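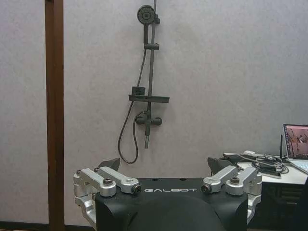 Bathroom fittings supplier Gonance has added a rail-mounted shower set to its Skunia range, with a dark grey finish and a storage shelf fixed part-way down the riser. The set went on display in the company's fit-out room on 27 April 2020. The handheld head clips near the top of the slide rail, and the mixer valve sits horizontally beneath the shelf, with a black flexible hose hanging in a long loop below it. Product manager Elmarie Tshabalala said the hose length was the main change from the earlier model, which had drawn complaints from installers working in narrow ensuites.

The shelf is rated for loads of up to 7 kg when the rail is fixed to studs. On plasterboard alone the installer must use the supplied anchors, and the rating does not apply. Hose replacement requires a standard spanner and does not involve removing the mixer body.

The fit-out room is shared with the Rampersad furniture line, and the shower is mounted on the grey back wall beside a dark brown clothing rack with a slatted shoe shelf. The floor is light timber in a herringbone pattern. Gonance has not connected the display unit to a water supply. Flow figures will be published separately in July, after testing by plumbing consultant Afshin Jafarzadeh.
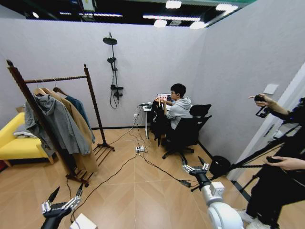 Pricing and supply

The complete set, with overhead head, is listed at $974. The shelf can be ordered separately under the same finish code. Trade orders are dispatched within 14 days, and colour-matched wall brackets are included in the carton. A brushed finish is under consideration, but no date has been set.

14 shares | 7 comments

Home | News | Bathrooms | Furniture | Trade | Contact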